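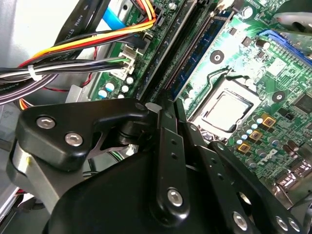
The planner thinks for two seconds before it does anything. Cormac Horgan, who wrote most of it, would like me to find this impressive. A list of subtasks scrolls up his second monitor: locate module, check clearance, approach, close, release latch, pull. Each line turns green. Then the arm stops, a line turns red, and the list rewrites itself from the top.

"That's replanning," he says.

I have watched a lot of replanning over the years. Much of it was a polite word for being lost.

The software is called Tiris, and its backers want it to take apart old desktop computers without being told, model by model, where everything is. The pitch goes like this. Recyclers get machines in no particular order, so scripted robots are useless to them. Give a robot a camera near its fingers, a general idea of what a computer looks like inside, and a planner that can recover from mistakes, and the scripts go away. Memory first, then cards, then drives.

It's a good pitch. I heard a version of it when the word "learning" was not yet in every slide, and that company now sells conveyor belts.

What Tiris does have is a decent answer to a boring problem, the question of where the tools and fixtures are. Most groups measure this by hand and hope nobody bumps the table. Ysaline Lefèvre, who runs the calibration work, has the arm take its own look at the holders at the start of a session and fit what it sees to the drawing files.
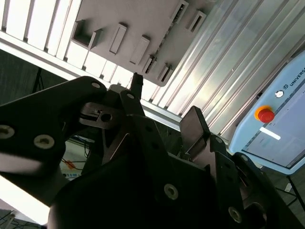
The gripper close beneath the slotted plate, with the teach pendant at right.

Her fitting routine is 1115 lines long and she is prouder of the parts she deleted. An earlier version, she says, tried to match every slot and edge at once and would settle happily on an answer that was one slot over. The fit looked perfect on the screen. The arm then went to the wrong holder with total confidence. She now throws out any match that a shifted copy of the drawing would explain nearly as well, and makes the arm go look again from a different angle.

This costs time. It also means the system sometimes admits it doesn't know, and I would trade a good deal of the planner for more of that.

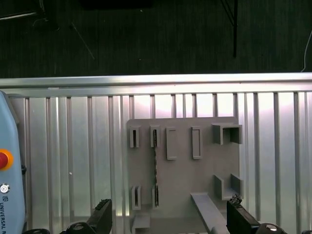 Because the planner, for all its green lines, does not know what it doesn't know. It gets a confidence number from perception and treats it as a fact. When I asked Horgan what happens if the number is high and wrong, he said the force limit catches it. The force limit is a threshold in a config file. It has nothing to do with planning, and it was there before Tiris was.

The team's headline figure is 117 memory modules removed in a row, reported in September. I asked how many different computers that covered. The answer, after some looking, was two. Same maker, same board layout, different case. Horgan doesn't hide this, but it isn't on the slide either.

Ulises Retamal would have put it there. He builds the test harness, named Ornomum for reasons he declined to give me, and he keeps a list of failures the planner logged as successes. There were 21 on it when I visited. In one, the fingers closed on air, the gripper's width reading landed inside the tolerance for a module, and the arm carried nothing to the rack and set it down with care. The run was marked complete.

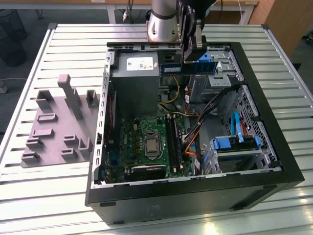
A blue memory module held above the open tower, with the fixture plate beside the case.

The fix was a second look after each grasp, one photo compared with the one before. It works on the cases Retamal has replayed. He won't say more than that, and he was the only person in the building who made me want to come back.

Colette Langlois, who buys equipment for a recycler called Dekham, has seen the same demonstration. She liked it. Then she asked about cases with a stripped screw, cases full of dust, and boards where someone has glued a latch shut. "They told me the planner would handle it," she said. "I asked them to show me it handling it." She is still waiting for a date.

Her present line uses people with screwdrivers, and they don't spend two seconds thinking about a memory latch. Tiris can beat them on night shifts, Horgan argues, if it can be left alone. Retamal's list is a fair measure of how far off that is. When I left, he was adding a column to it for whether anyone had been standing nearby.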